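3.2. Background color and the reading of short texts

The second part of the study deals with the ground on which a text is printed. In our first experiment all texts were printed on white paper, and the only thing that changed was the size of the letters. Several readers told us afterwards that white was tiring for them, and that at home they prefer books with yellowed pages. We therefore decided to repeat the test with colored grounds, using the same texts and the same reading room at Vainio.

The texts came from the Kumulora collection of travel notes. We chose 16 passages of similar length and similar difficulty. None of them contained foreign names or long numbers, as these had slowed down the readers in the first experiment. Each passage was set in one column, in black letters, with the margins that are usual for a small paperback. The typeface was the same for all passages and was not changed between the sessions.

Choosing the grounds was more difficult than we expected. Earlier work on this subject often speaks of "brown" or "gray" as if each were one color, but a brown can be close to red, to green or to yellow, and readers do not judge these in the same way. It also matters if the color is even over the whole page. A sheet of old paper is almost never even, and neither is a painted wall. We wanted to keep this quality in at least one of the grounds, so we worked with broad areas that pass into each other softly, without any line between them. Figure 4 shows a rendered surface of this type, where the brown is more reddish in some areas and more olive or tan in others.

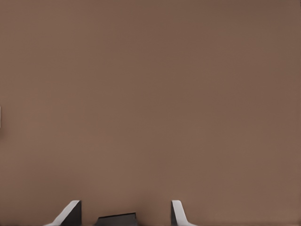

Figure 4. Rendered brown surface with soft changes of hue.

3.3. Participants and procedure

The readers were 21 adults who answered a notice in the public library. All of them read for pleasure every week, and all had normal vision or wore their usual glasses during the test. Two other persons came to the first session but did not return for the second one, and their results are not included here.

Every reader came to two sessions, both held in June. The time between the sessions was 13 days for all readers. In the first session they read half of the passages on white and half on an even, light brown. In the second session the even brown was replaced by the uneven one. The order of the passages was mixed again for each person, so that a difficult passage would not always fall on the same ground.

Readers sat at a table next to a north window, with the blinds closed and the ceiling lamps on. They held the sheet in their hands, as they would hold a letter. We did not fix the distance between the eyes and the paper. A fixed distance would make the measures cleaner, but it also makes people sit in an unnatural way, and in the first experiment some of them complained of a stiff neck.

After each passage the reader turned the sheet over and retold the content in a few sentences. Then he or she marked on a line how pleasant the reading had been. The left end of the line meant "very unpleasant" and the right end "very pleasant". We did not use numbers on this line, because numbers invite people to repeat their last answer.

3.4. Preparation of the sheets

The sheets were printed in one run by Stania, on uncoated paper, and were stored flat in a closed drawer until the day of use. Before each session we compared the sheets with a reference print under the same lamps. Sheets that showed stripes or spots from the printing were taken out - this happened mostly with the uneven ground, where a faint stripe is easy to miss at first sight.

The reading times were taken with Workosel, a small timing program that we had used before in the same room. The assistant pressed a key when the reader turned the sheet to the text side, and again when it was turned back. This method is less exact than following the movement of the eyes. For passages of this length we consider it sufficient, as the question here is whether the ground changes the comfort of reading and the total time, and we make no claim about single words or lines.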